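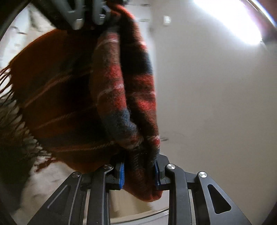
Do both grippers have to share one clock before an episode can be used for training?

Every two-gripper episode needs a common time base, and anything with an offset above 30 ms between left and right is dropped at import.

Ticket: Left/right offset in handover episodes
Project: Moon, cloth tasks
Site: Arnetdale
Opened by: Annick Delaunay
Assigned to: Gianni Lo Presti
Opened: 23 May 2026
Status: Resolved, monitoring

Problem
Import rejects most handover episodes from station 2. Folding episodes from the same station pass. Error text is "pair offset out of range", with no value given. Operators did not change anything in their routine. Station 3 is not affected.

Log

Delaunay: Attached one rejected batch, 50 episodes, all scarf handover. Played back side by side, the left jaw closes visibly later than the right camera shows it closing. Jaw width and left video agree with each other, so the left unit is consistent with itself.

Lo Presti: Confirmed. Offset is small at the start of an episode and grows. That is drift, so a fixed correction at import will not do. Folding episodes are short and end before the limit is reached. Handover episodes run longer because the operator has to regrasp.

Lo Presti: Left unit is on the January firmware, right unit is current. The old build syncs once at power-on and never again. Please update left and record three test episodes.

Carré: Updated left. First test rejected with the same error. Second and third not recorded.

Lo Presti: Did you restart the Kulier host after the update? It caches the sync mode per serial number.

Carré: No. Restarted now. All three tests pass. Offset stays at roughly 2 ms to the end of the episode.

Charpentier: Can the rejected batch be saved? Soft items with a fringe are thin in the set and I would like to keep these.

Lo Presti: Partly. Drift is linear, so the left stream can be resampled if the episode has the clap at both ends. Episodes with only the opening clap cannot be fixed. Script is in the Ratlow tools folder, run it with the --pair flag. Do not overwrite the originals.

Delaunay: Ran it. Episodes with both claps now import. The others are tagged "unpaired" and moved out of the handover set. They can still be used one gripper at a time.

Tanguy: Added a firmware check to the station start screen. It blocks recording if the two units differ - a warning was tried first and got clicked away.

Open items
Import error should print the offset value (Lo Presti).
Closing clap to be added to the operator sheet for all tasks over 30 seconds (Carré).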